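**Block sorting table draws a crowd at Rorbridge**

8 Apr 2022

The building bricks are out at the Waletska Hall in Rorbridge, and what a cheerful start it has been! The new sorting table opened this morning with 3000 bricks in the store cupboard, nearly all of them given by families on the Appiah side of town. A first count put the total at 2785, and then one more big bag turned up at the door.

The idea is as simple as it gets. A heap of bricks goes out on the table, the white divided tray goes at the back, and the bricks go in one by one until the heap is gone. Then everything gets tipped out and it all starts over. It sounds like a chore, but anyone who has ever hunted through a tub for one last brown piece knows how good it feels to see them all in their place!

We love the look of the table, too. The marble pattern is easy on the eyes, and the striped damask wallpaper around it (a roll end from Cindus, the decorating store on the corner) makes the whole thing feel like somebody's very grand front parlor. Several visitors asked where they could get the same paper. Sorry, that was the last of it!

The table runs in two sessions a day, morning and afternoon, and there is no charge to come in and watch. Please leave coats and bags on the hooks in the hallway, as the room fills up fast. About 500 people came through for last August's puzzle swap, and we would be thrilled to see that many again.

More bricks are always welcome. Standard sizes in any color are fine, and a quick rinse before you bring them is a big help. Drop them in the crate by the front desk, and please keep wheels, figures and baseplates for the toy exchange later in the year.

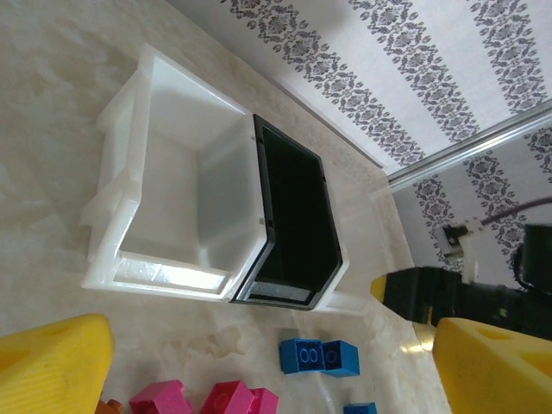
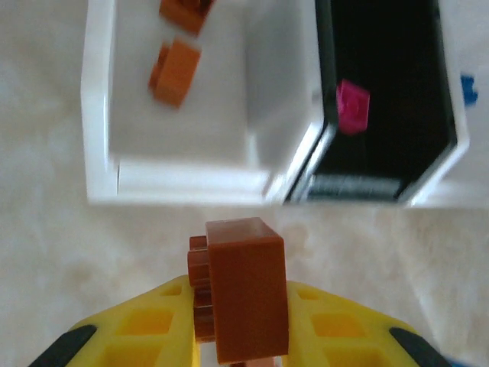
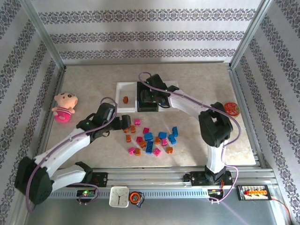 *The sorting table and its white tray at Waletska Hall, Rorbridge.*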